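共同キッチンのオーブントースターを「はじめての人でも迷わず使える」ようにする
生活環境デザイン演習 グループレポート(3班)

班員:Mei Ferreira、Joon-young Ki、Kimutai Lyimo、わたし(Pendo Minja)
文章はわたしが書いて、ほかの三人に直してもらいました。

1. なんでトースターなのか

最初の案は冷蔵庫でした。寮の共同キッチンで一番もめるのは冷蔵庫だし、誰のヨーグルトがなくなったとか、話のネタには困らないからです。でも二年前の先輩の班がもう冷蔵庫をやっていて、しかもすごくよくできていたので(棚の色分けは今も使われています)、同じことをしても勝てないなあとなりました。

それで、わたしたちが住んでいる学生寮ストルトリー館(Storutley)の二階キッチンにあるオーブントースターに決めました。決めたのはJoon-youngです。彼は朝ごはんが毎日トーストで、「みんな使い方がばらばらすぎる」と前から気になっていたそうです。わたしは正直、トースターなんてつまみを回して待つだけでしょ、と思っていました。そしたら調べるほど細かい話がいっぱい出てきて、途中からわたしが一番はりきっていました!

留学生も日本の学生も混ざって住んでいる寮なので、表示の言葉が読める人と読めない人がいます。同じ人でも、寝ぼけている朝七時と、夜中におなかがすいて降りてきたときでは全然ちがう。そのあたりを全部ひっくるめて、はじめての人が説明なしで使えるかどうか、をテーマにしました。

2. まず、どんな道具かを見る

二階のトースターは横長で背の低い白い箱型です。扉は上のほうに茶色い取っ手がついていて、右側の細い操作パネルに丸いつまみが縦に二つ並んでいます。ボタンも液晶画面もありません。電子レンジしか使ったことがない人には、この「画面がない」というのがけっこう不安らしいです。Kimutaiがまさにそうで、入寮して最初の週は、つまみのどっちを先に触ればいいかわからなくて、パンをそのまま食べていたと言っていました。 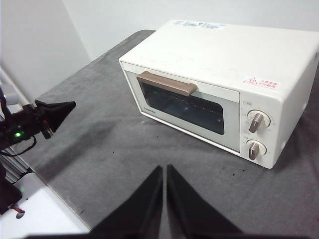 図1 調査対象のオーブントースター(東芝製)。つまみは上下二段、天板の手前側に高温注意のシール。

わたしたちが最初に話し合ったのは、つまみのことです。二つは形がよく似ていて、どちらも茶色の持ち手がついています。見た目をそろえてあるのはきれいだし、わたしは好きです。でも「似ている」は「どっちがどっちかわからない」にもなりやすい。まわりの目盛りの印刷も小さくて細いので、立ったままちょっと離れて見ると、Meiもわたしも読むのをあきらめてしまいました。Meiは目がいいほうなのに、です。

次に注意シール。赤い三角の中に湯気みたいな波線があるマークで、横に漢字が赤で二行入っています。これは言葉がわからなくても「熱い」と伝わる、という意見が多数でした。わたしの母語はスワヒリ語で、漢字はまだ苦手なのですが、三角マークのほうはすぐわかりました。逆に日本の学生は漢字を拾い読みして、なんとなく意味をとっていたみたいです。同じシールでも見ているところが人によってちがう、というのはおもしろかったです。

3. 調べ方

やったことは二つあります。

一つめは観察。九月の間、朝と夜の食事の時間にキッチンのすみに座らせてもらって、使う人の手の順番をメモしました。扉を先に開けるか、つまみを先に回すか、途中で中をのぞくか、取り出すときに何を使うか、です。見られていると思うと緊張して変なことをする人が出るので(Joon-youngはパンを裏返しに入れてから表に直していました)、紙をドアに貼って、協力したくない人は声をかけてね、と書いておきました。集まった使用場面は全部で155件です。

二つめは短い聞き取り。寮の夕食会のときに、使ったことがある人に声をかけて、困ったこと、やけどしそうになったこと、こうだったらいいのに、の三点を聞きました。話が長くなる人が多くて、とくに一階のJayson Tolentinoさんはピザトーストの理想の焼き方だけで二十分くらいしゃべってくれました。録音を聞き返すとほとんどチーズの話なのですが、彼のおかげであとで出てくる「待ち時間」の問題に気づけたので、感謝しています。

本当は別の寮とも比べたくて、川の向こうのハーゲドルン館(Hagedorn)にお願いしに行きました。でもちょうどキッチンの床の張り替え中で入れませんでした。比較ができなかったのは、このレポートの弱いところです。

4. わかったこと

(1)はじめての人は下のつまみを見落とす
上のつまみだけ触って、下はそのまま、という人がかなりいました。二つあることに気づいていないというより、「上だけ決めればいいんだと思った」そうです。前に使った人の設定が残っていることがあるので、その状態で始めると自分の思っていた焼き加減になりません。そして「このトースターは気まぐれ」と言われてしまう。トースターがかわいそうです。

(2)天板に物を置く人がいる
上が平らで広いので、つい置きたくなるんですよね。お皿、ふきん、スマホ。使い終わったすぐあとに置いた人もいました。シールがあるのに、と思ったのですが、聞いてみると「シールは中が熱いという意味だと思っていた」という答えが二人からありました。マークの意味はわかっても、どこのことを言っているかまでは伝わっていなかったわけです。ここは班の中でも一番議論になりました。

(3)待ち時間に人がいなくなる
Jaysonさんの話に出てきたやつです。焼けるまでの間に部屋に戻ってしまって、忘れる。次に使いたい人は、開けていいのか、出していいのか、すごく迷う。他人のパンを勝手に触るのは気まずいし、でも自分もおなかはすいているし。道具の問題というより人の問題ですが、共同で使うならここまで入れて考えたいと思いました。

(4)窓はみんな見ている
扉のガラスは暗めですが、のぞきこむ人は本当に多かったです。しゃがんで、顔を近づけて。目盛りを信じるより自分の目で色を見たい、という気持ちはよくわかります。わたしもやります。ただ、しゃがむと後ろを通る人の邪魔になるので、混んでいる朝はちょっと危ないです。

5. やってみた改善

お金はあまり使いたくなかったので、予算は全部で1,000円までと決めました。実際に使ったのは465円で、マスキングテープと厚紙と油性ペンです。残りは使わずに返しました。本体には何も貼っていません。熱くなる道具に自分たちで紙やテープを貼るのは危ないと先生にも言われていたので、ぜんぶ「まわり」を変える方法にしました。

まず、うしろの壁に小さな案内カードを貼りました。もちろん本体からは離した位置です。絵は三コマだけ。上のつまみを見る、下のつまみも見る、終わったら上には何も置かない。文字は日本語と英語を短く入れて、絵はMeiが描きました。最初の絵はつまみがドーナツにしか見えなくて、全員で笑って描き直してもらいました。

それから、机の上にテープで四角い「置き場所」を作りました。トースターの上に置きたくなるのは、ほかに置く場所がないからじゃないか、というKimutaiの考えです。灰色の机なので黄色のテープがよく目立って、これはやった日から効果がありました。お皿がちゃんと四角の中に置いてあるのを見たときは、班のチャットに写真が三枚連続で流れてきました(三人が別々に撮っていた)。

最後が名前札です。使っている人は厚紙の札に部屋番号を書いて置き場所に立てておく。次の人は札を見て、その部屋をノックするか、キッチンのチャットに書く。しくみの名前は、Joon-youngがなぜかどうしても付けたいと言うので「ジョルキク(Jorkik)」になりました。意味はないそうです。でも変な名前のほうが覚えてもらえて、「ジョルキク立てといて」とみんな普通に言うようになりました。

6. その後の様子

カードを貼ってからは、下のつまみに手を伸ばす人が前より増えました。ただ、これはわたしたちがまた座って見ていたせいかもしれないので、カードだけの力だとは書かないでおきます。天板に物を置く場面は、改善後の観察ではほとんど見なくなりました。テープの四角は強いです。

うまくいかなかったのは名前札のほうで、名前は人気なのに、夜は使われません。夜中に降りてくる人は一人のことが多いので、札を立てる理由がないんですよね。油性ペンで部屋番号を書いたので、札がすぐ真っ黒になるのも失敗でした。ホワイトボードの素材にすればよかったです。あと、ノックされるのがいやだという人もいて、これはもっと早く聞いておくべきでした。

7. 感想

Mei:絵だけで伝えるのは思っていたより難しかったです。「見る」と「回す」の描き分けに一週間かかりました。

Kimutai:自分が最初に困ったことが調査の出発点になってよかったです。今は毎朝ちゃんと焼いています。

Joon-young:次はグループでフライパンをやりたいです。発表のとき「ザンベルグ(Zanberg)」という名前を使わせてください。

わたし:毎日使う道具をこんなに長く見たのははじめてでした。机に座って朝からメモを取っていると、知らなかった人があいさつしてくれて、余ったパンの耳までもらって、調査のあいだに寮の友だちがすごく増えました。観察メモの書き写しは本当に大変だったので、次にやる班には最初から表の形にしておくことをおすすめします。案内カードの元データは二階の掲示板の横の箱に入れてあります。ほかの階で使いたい人は、持っていく前にMeiに一言お願いします。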